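The Bottom of the Bin: A Morning With Lucía Valcárcel

Filed under: People at Work, Storage & Packing 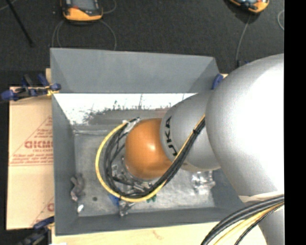
Lucía Valcárcel has strong feelings about bins, and she will tell you so before you have had a chance to take off your coat. She runs the packing floor at Rindis, the mail-order housewares company out on the Grollinstead road, and when I asked what she would like to talk about first, she didn't say the orders or the holiday rush. She said sloping sides.

"People think a bin is a box," she told me, pouring coffee for both of us from a thermos that had clearly seen a few winters. "A box has straight walls. You put something small in a box and it goes into the corner and it stays in the corner, and you're in there with your fingertips trying to get it out. With a sloped wall, things slide down toward the middle. It's kinder to everybody."

She likes them gray, too. The company tried blue bins for a while, and before that a green kind she remembers with real bitterness, but she always came back to plain gray. "It doesn't argue with what's inside it," she said. "You put a red spatula in a gray bin, you see a red spatula."

Lucía came to the work by way of her aunt, who kept a hardware store and had 520 little drawers along one wall, every one of them labeled by hand. As a girl Lucía was paid in candy to put the stray screws back where they belonged. "I was slow, but I was never wrong," she said — and then she laughed, and admitted she had once mixed up two drawers of hinges so thoroughly that her aunt was still finding them at Christmas.

She has been at Rindis for 17 years. When she started, the goods were kept on open shelves, and packing an order meant a good long walk with a basket on your arm. The move to bins was her idea, though it took two tries to get anyone to agree. The first time, she brought in a drawing. The second time, she brought in a bin, set it on the manager's desk and filled it with measuring spoons. The order went through that April, from a supplier called Prudar, and she can still tell you what the first truckload cost in delivery: $1,981, a number she repeated to me twice, shaking her head both times.

I asked whether she minds the scuffs, the marks a bin picks up on its bottom after a lot of use. She looked at me as though I had asked whether she minded her own hands.

"No, no. A scuffed bin is a bin that's working. What I mind is grit. Grit scratches a glass lid, and then a customer opens her parcel and she's sad. So we wipe them out with a damp cloth, then a dry one, and you get right down into where the wall meets the floor. That's where it all goes, the crumbs of cardboard and the bits of tape."

Her other great rule is about filling. She never lets a bin go higher than two thirds, even in the busiest weeks, and she thinks the same would do most kitchen drawers a world of good. At home she keeps one deep bin for pan lids and another for what she calls "the things with cords," and she empties each of them completely every spring, all the way down, before anything is allowed back in.

The busiest weeks are in December, when half her family expects her home for Crăciun — her husband's side is Romanian — and the packing floor expects her as well. She has learned to cook ahead. The cabbage rolls travel to her mother-in-law's in, naturally, a lidded bin.

As I was leaving she walked me as far as the door, still talking, and asked what I kept under my kitchen sink. I told her. She winced and wrote down the name of a good cloth.

Related stories
A Wall of Drawers and How It Was Labeled
Packing Glass Lids for the Mail
Spring Cleaning the Deep Cupboard
What We Keep Under the Sink

Contact us | Copyright, all rights reserved | Back to top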